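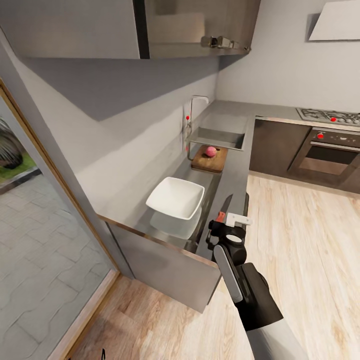

Home cooks wanted for a cookbook test round

Hi, I'm Isla, and I'm looking for people who'll cook my recipes in their own kitchens and tell me where I've gone wrong.

I've been writing a weeknight cookbook with my friend Tipene Grimshaw for a good while now (working title Kustico, long story, it may not survive the publisher) and we've reached the stage where neither of us can read our own instructions properly any more. I know what I mean by "cook until it smells right". You shouldn't have to!

What you'd be doing: four recipes across February, one a week, at whatever time suits. I'll email them as plain documents and you fill in a short form afterwards – how long it took, what you swapped, what confused you, whether anyone at your place went back for seconds. Please follow the recipe as written the first time, even if you think the oven should be hotter. Then tell me it should be hotter.

You don't need to be a good cook. I've got plenty of keen ones already and could really use a few people who own one decent pan and get nervous around pastry. Small kitchens, share houses and dodgy ovens are all welcome. I'd also love a couple of households cooking without gluten or dairy, as those chapters are the shakiest.

I'll pay $200 for the full set of four, plus groceries if you keep your receipts. Testers get their name in the back of the book too, unless you'd prefer to stay out of it. If life gets in the way after two recipes, that's fine, I'll pay you for two.

A few of the dishes have nuts or shellfish in them, so mention any allergies up front and I'll match you with something else. One is a slow-cooked lamb shoulder that needs most of an afternoon. The rest are done in under an hour, or they're meant to be – Tipene and I disagree on the dumplings.

To put your hand up, send me a few lines about what you usually cook and what your kitchen's like by 29 January 2026. No résumé please. I'll write back to everyone, including the people I can't fit in this time.

Isla Pearce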